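The last line of a short poem

Most readers of poetry can recite a first line or two. Far fewer can recite a last one, and yet it is the last line that decides whether a short poem stays with us. Flusedero, the small press that has put out pamphlets of short verse every December for the past eight years, has built its new anthology on that idea. Rasten is a collection of poems of 40 words or fewer, printed one to a page, with plenty of white paper underneath.

The press asked for work by open call and received roughly 500 poems. Many had the same fault. The poem would reach its end, and then the poet would add another line to tell us what it had meant. A piece about a father's coat on a hook would stop being about the coat and start being about grief. The editors say in their short introduction that their usual request was to take the final line away and send the poem back.
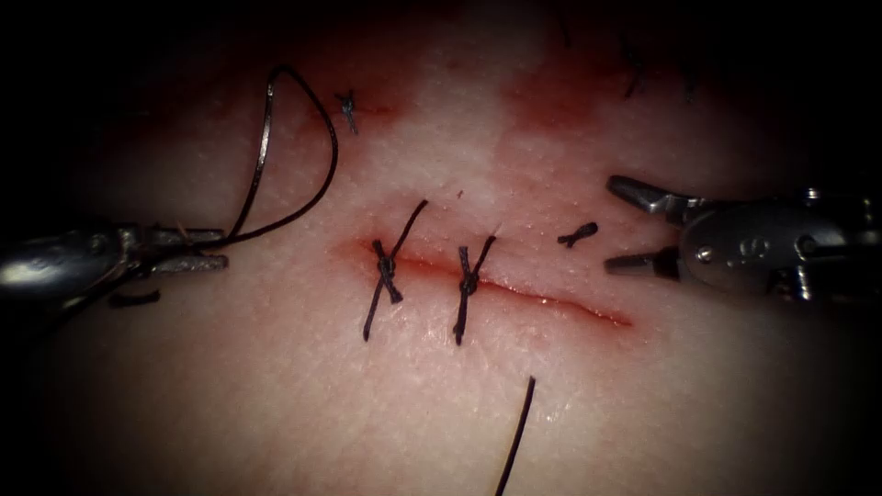

Two dark stitches across a short incision.

Cutting is only part of the work. A poem that has lost its last line can sound as if somebody has left the room in the middle of speaking, and the line that is now at the end may need a heavier word or a full stop where there was a comma. One poem in Rasten, about a ferry timetable, went through this twice. In the first version it closed on a statement about waiting. In the printed one it closes on the time of the Sunday boat, and it is much the better for it.

Rhyme makes all this harder. A rhymed couplet shuts firmly, and in a poem of only four lines the noise of the shutting can be all we hear. Half-rhyme is more common in the anthology - "room" with "come", "salt" with "felt" - and it lets the poem finish without a bang. There are a few full rhymes too, mostly in the comic pieces near the back, where a bang is wanted.

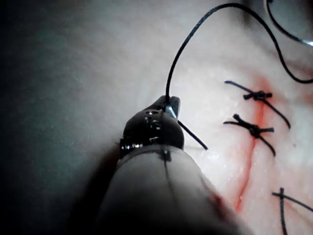
Part of the incision closed with three black stitches, with the instrument in front.

The longest section is called Nông, a Vietnamese word for shallow, and is given over to poems about ponds, puddles and low tide. It is uneven. Several of the pond poems lean on the same reflected moon, and I would have dropped two of them. The low tide poems are stronger, especially a sequence set on a mudflat called Zotwood, in which each poem picks up a word from the end of the one before. Read together they feel like one long poem with pauses in it.

Flusedero has printed 1000 copies, stapled, in a grey card cover. The type is larger than in earlier pamphlets and the contents page has been moved to the back, which I found annoying for a day and then stopped noticing.

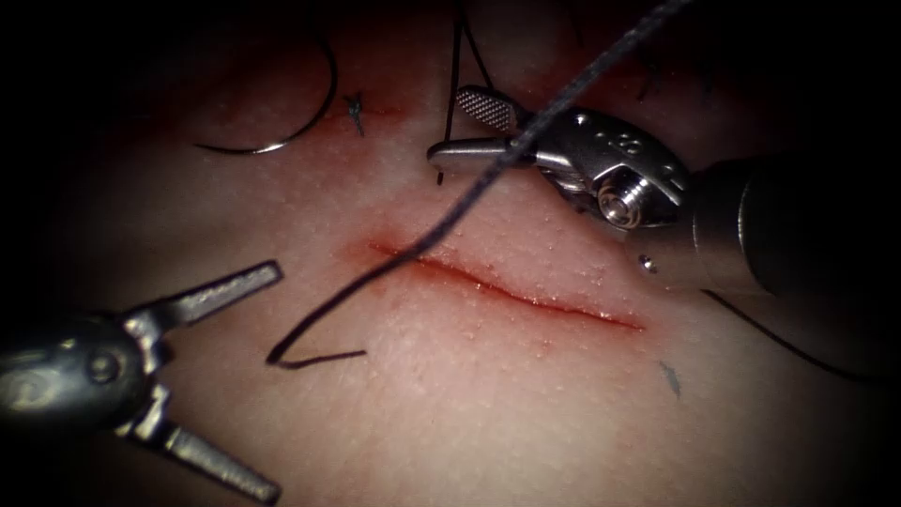
Zotwood, 6th May

The launch reading was held this evening in the hall above the mudflat. Short poems are difficult to read aloud. The audience has hardly settled before the thing is over, and the readers tonight dealt with this by reading each poem twice, with a good gap in between. On the second reading people listened for the end. The ferry poem got a laugh the first time and none the second, and I think the second was the better response.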